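In defence of the bed as a folding table

By Sheila Marsden

I have a perfectly good dining table. It seats six, it's at hip height, and every bit of household advice I've ever read says that's where the folding should be done. I've tried it, too. I lasted most of August, carting the basket past the couch and stacking everything in tidy towers between the fruit bowl and the mail, and then somebody wanted to eat dinner and the towers went back in the basket in a heap. So I've gone back to folding on the bed, and I'd like to make the case for it.

My mother folded on the bed. She'd strip the sheets first thing on washing day and tip the whole lot out on the bare mattress, and we'd come home from school in Birkgate to find the house smelling of hot cotton and her standing there with the radio going, matching socks like she was dealing cards. I thought everybody did it. Then I moved in with a man from Dukoldale whose family had an actual folding bench in the laundry, with a rail above it, and he looked at me as though I'd tipped the potatoes out on the doona.

His argument (he still makes it, 21 years on) is that a bed is too low and too soft. You bend over, your back goes, and nothing lies flat because the surface gives under your hands. I'll grant him the back. I fold kneeling on a cushion these days, which he finds hilarious. The softness, though, I think he's got completely wrong! A bit of give is exactly what you want with anything bulky. Try folding a winter jumper on a varnished table and watch the sleeves slither off the side. On a mattress it stays put. There's some grip to it, especially before the sheets go back on, and you can press the air out with the flat of your hand and feel it go down.

And that brings me to hoodies, which are where most folding advice falls to bits.

A T-shirt is easy. Tea towels practically fold themselves. But a hooded top has this great floppy extra bit at the neck that belongs to no known rectangle, and a zip down the front that wants to buckle in the middle. I've watched the videos. There's one school that tucks the hood down into the body, another that folds it forward over the chest like an envelope, and a third that rolls the entire garment up and stuffs it inside its own hood, so you end up with a sort of cotton loaf. My son loved the loaf. He did all of his that way for a fortnight and then couldn't tell which was which, because every single one he owns is black.
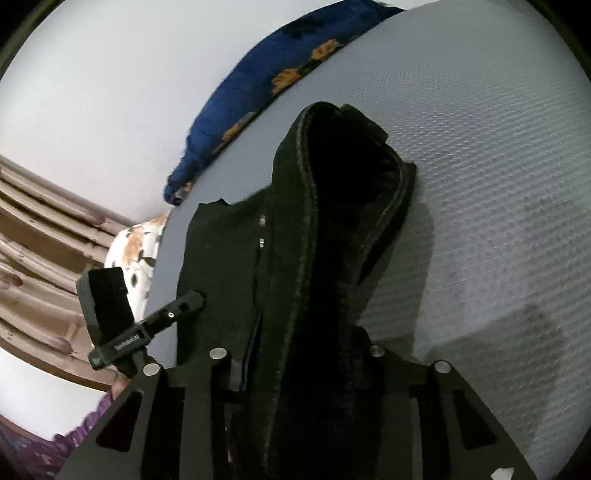

My own way is the envelope, more or less. Zip up first, always, right to the top, or the two halves wander off in different directions. Face down, arms in, hood laid flat, then flip it and bring the hood over. Press along the zip so it sits in a straight line. Then in half from the bottom, and in half again if the drawer's shallow. The hood never goes quite flat. There's always a fat rolled edge somewhere and you just have to make your peace with it, or hang the thing up, and I'm not giving over half the wardrobe to hoodies when there are hooks by the back door.

I did once buy one of those plastic folding boards. It was a Disuva, and it came with a leaflet claiming you'd be able to do 400 shirts with it before you'd need a cup of tea, or words to that effect. It was very good at shirts. It was hopeless at anything fleecy, anything with a hood, anything belonging to a child under ten and every fitted sheet in the house. I gave it to the op shop in Tindall and I hope it's gone to someone who owns a lot of business shirts.

What I like best about the bed, and I realise this won't persuade a bench person, is that it sets a deadline. A pile on the dining table can be eaten around. A pile on the armchair can sit there until it has its own postcode (we had one in the spare room that went from Easter to the school holidays). But a pile on the bed has to be dealt with by bedtime, or you're sleeping under it. Yes, I have slept under it. Twice, maybe three times, with a towel over my feet. It was still finished by breakfast.

There's also the room for it. A queen mattress is an enormous table if you think about it. I start at the pillow end with his, then mine, then the kids' stuff down by the foot, with socks in the middle where everyone can reach them. When the piles are done each person gets called in to collect, and if they don't come, the pile goes on the floor outside their door, where it will be walked over until they notice.

The man from Dukoldale has lately been measuring the wall beside the washing machine. He says he could put up a drop-down bench, hinged, with a bit of edging so nothing slides off. I've told him it sounds lovely and that he's welcome to use it. He can do the fitted sheets on it while I'm down the hall on my cushion with the radio on, doing the hoodies.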